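Two nights with The Ferry at Lullden

I watched this one twice in the same weekend. The first time I was tired and missed most of the middle. The second time I had coffee and the subtitles set larger, and I liked it a good deal more.

The Ferry at Lullden is the second feature by Ingeborg Brandes. It runs 109 minutes and most of it takes place on or near a car ferry that is going to be replaced by a bridge. The ferryman knows the date. His passengers know it too, and they keep asking him what he will do afterward. He gives each of them a different answer. The schoolteacher hears that he is moving in with his brother. The man with the feed truck hears that he has bought a share in a boatyard. We never find out if any of it is true, and the brother never shows up.

What I remember best is how long Brandes lets a crossing take. Early on there is one that plays out in full, ramp up to ramp down, with hardly a word spoken. A woman sits in her car with the window open and eats an apple. I expected her to turn into a main character and she doesn't. She comes back once, near the end, in a different car.

The sound is very good. You hear the chain under the deck in nearly every outdoor shot, so when the engine is cut during the storm the quiet is a bit of a shock. I wish the music had been left out altogether. There are only a few piano cues but they come in right where the actors are already doing the work.

The part I still have doubts about is the daughter. She arrives from Luklow halfway through, argues with her father about a box of papers, and leaves. The argument is well played. It also feels as if it came from another script, one with more plot in it. Her bus pulls away and the film goes back to the river as though she had never been there. Maybe that is the idea. I would have traded the whole visit for one more scene in the ticket office.

I should say something about the ending without giving it away. There is a shot of the bridge, finally, and it is much smaller than I had pictured. My wife thought that was a letdown. I thought it was the best choice in the film.

Her first feature, Ayala, is harder to find. I saw it in December on a disc borrowed from the library, and the transfer was poor, with the night scenes close to unreadable. It is 122 minutes long and could lose 11 of them in the market section. Still, you can see the same patience in it, and the same interest in people who are waiting for something to be over. If you only have time for one, start with Lullden.

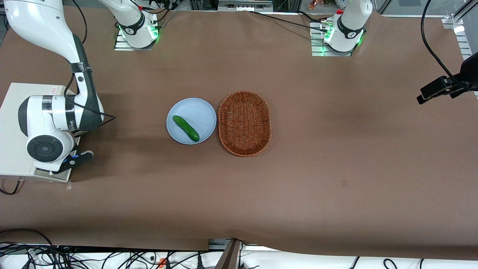 Next up

I have Briltuvura lined up for 6th March, a Saturday, so there should be a post the week after. It's a comedy, supposedly, about two cousins who inherit a hotel. I have read nothing else about it and would like to keep it that way, so please hold your comments until I've seen it.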